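Craft and Sorting Table – Weekly Condition Checklist
Hernement Activity Building, Room 2

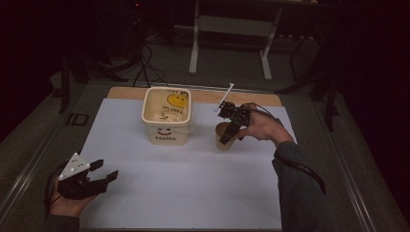 Scope

Covers the table, its metal surround, the paper cover, and the small containers kept on it. Shelving, sinks and floor are on the building sheet. Mark each line OK, ACTION or N/A. Leave no line blank. Comments carry over until the next inspection clears them.

1. Table and surround

1.1 Tabletop free of splits, raised grain and splinters. OK
Comment: Wood checked by hand along all four sides with the paper lifted. Light wear at one corner, no sanding needed.

1.2 Metal rails firm, no movement when pushed from inside. OK
Comment: Left and right rails both tested. The raised sides catch items that roll, so any looseness is to be reported the same day.

1.3 Bracket at lower left corner tight, no sharp edge exposed. ACTION
Comment: Quarter turn of play. Tighten before next use. Do not substitute the longer Goossens screw, the tip comes through on the inside.

1.4 Table does not rock under load. OK
Comment: Tested with 28 lb at each corner.

2. Paper cover

2.1 Sheet lies flat, no curled corners. OK

2.2 Sheet is clean and dry before start. OK
Comment: Replace after any spill, however small. Do not turn a stained sheet over.

2.3 Spare sheets in stock. ACTION
Comment: 15 left from the Gonlow roll. Reorder level is 20.

3. Plastic bucket (cream, square, smiley face and "Hello" on front)

3.1 No cracks at rim or corners. OK
Comment: Rounded corners flexed by hand, no whitening of the plastic.

3.2 Marker does not rub off on a dry cloth. OK
Comment: Front face and inside back wall both tested. Do not use solvent on the bucket – it lifts the drawing and leaves the surface sticky.

3.3 Contents limited to light, dry material. OK
Comment: The bucket is kept without a lid. No food waste, blades, pins or batteries. Crumpled paper is acceptable up to half depth.

3.4 Emptied at end of day. ACTION
Comment: Missed twice in May. Emptying time is now 4:30 p.m. and has been added to the closing sheet.

4. Paper cup (small, brown)

4.1 Rim round, base flat, no soft spots. OK
Comment: Discard if the wall dents under light finger pressure.

4.2 No liquid in cups on the work surface. OK
Comment: Drinks stay on the side counter.

4.3 Cup stands clear of the rails. OK

5. Light and access

5.1 Work surface evenly lit. OK
Comment: 187 lux with the rest of the room lights off. Acceptable for sorting. Switch on the overhead lights for cutting or lettering.

5.2 Clear floor on the working side. OK

5.3 Cables kept off the walking route. OK
Comment: Check again after any change to the table position.

Open items

1.3 Tighten bracket.
2.3 Order paper. Drudero stocks the same width if Gonlow is out.
3.4 Confirm daily emptying at next inspection.

Table may stay in use once 1.3 is closed. Keep this sheet in the room folder with the previous one behind it.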